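Staniforth Shelf Loads: data card

Last changed 20 Dec 2021

What this is

A table of shelf load ratings copied from packaging and instruction leaflets, put next to the sag we measured ourselves. It started because the ratings printed on storage furniture looked too good. Most of them still do. One row per shelf, plain CSV, no missing-value codes other than an empty cell.

Where the numbers come from

The "claimed" column is whatever the seller printed. We did not correct it, even where the leaflet and the box disagree; in those cases both values are given, separated by a slash. The "sag" column was measured at mid-span after 8 hours under load, using sandbags and a steel rule. A steel rule is not a lab instrument. Treat anything under 3 mm as no sag at all.

Wooden racks are the weakest part of the table. Sellers rarely say which wood, and "solid" on a label seems to mean whatever the label writer wanted. The wood column is therefore free text and should not be used for grouping.

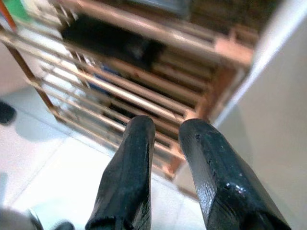 Known problems

- Nearly 30 rows from the Ivemberg batch were entered in pounds and converted later. We checked 4 of them against the leaflets. The others may be fine.
- Room humidity was not recorded before May. Anyone who wants to argue about damp and bending will have to do it without our help.
- "Per shelf" and "whole unit" ratings get mixed up by sellers all the time. The basis column is our best guess, and some guesses are bad.
- Drondgate ratings assume the unit is fixed to a wall. Ours were freestanding.

What not to use it for

Deciding what is safe to stand under. Ranking brands, too: the sample is whatever was cheap and could be delivered.

Files

loads.csv - the table
units.txt - column names and units
flikavov_old.csv - earlier version, kept for comparison, has the pound values unconverted

Corrections are welcome if they come with the leaflet. Corrections that quote a product page will be left out.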